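Menaka Sheikh on the role she didn't get, and the one she did

July 28, 2024

I'll start with the bit everyone asks me about. Yes, I auditioned for the lead in Brodetti. No, I didn't get it. Yes, I cried in a supermarket car park, and then I went back in because I'd forgotten the milk.

Nii Frimpong got the part, and if you've seen the trailer you'll know why. He's wonderful in it. I sent him flowers and he sent me a photo of himself asleep on top of them, so we're fine.

What I'm pleased to announce today is that I've signed on to Trurola, the new feature from writer and director Afroza Chowdhury, produced by Wickramasinghe Pictures. I'm playing Odile, a ferry pilot who comes home for her sister's wedding and ends up having to run the whole thing. It's a comedy, mostly. Afroza keeps calling it a family drama with cake, and I've stopped arguing with her.

She rang me in February, a couple of weeks after the Brodetti news. I thought she was calling to be nice! She let me go on about my bruised feelings for a good while, then asked if I could drive a boat. I said yes. I couldn't, but I've got my licence now and I've only hit the jetty 2 times (Afroza will tell you it's more, and she wasn't even there for one of them).

Piyumi Howlader plays my sister, the bride. We did a play together years ago in a hall above a bakery and I've wanted to work with her again ever since. She's the funniest person I know and she does it all with her eyebrows. Jhun Macapagal is the groom, and he's also written the songs — there are songs, I should have said that earlier — including a first dance number I haven't been able to get out of my head since the read-through.

Filming runs for 28 days along the coast, with the wedding reception saved for the last week. We need 2000 extras across the shoot, so if your favourite colour isn't white and you own a decent hat, please get in touch with the casting office through the contact below. You'll be fed. I've seen the catering menu and I'm a bit jealous of anyone who's only there for lunch. 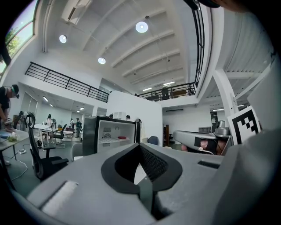 A grey gripper, with a printed black-and-white marker card at right.

Trurola will open in cinemas next year, with dates to come from our distributor, Gurkance. I'll be doing a few question nights before then and I'm happy to talk about Brodetti at those too. Buy a ticket to that one as well. Nii has promised me dinner if it does well, and I've already picked the restaurant.

Media contact: Wickramasinghe Pictures publicity office | © 2024 Wickramasinghe Pictures | Back to top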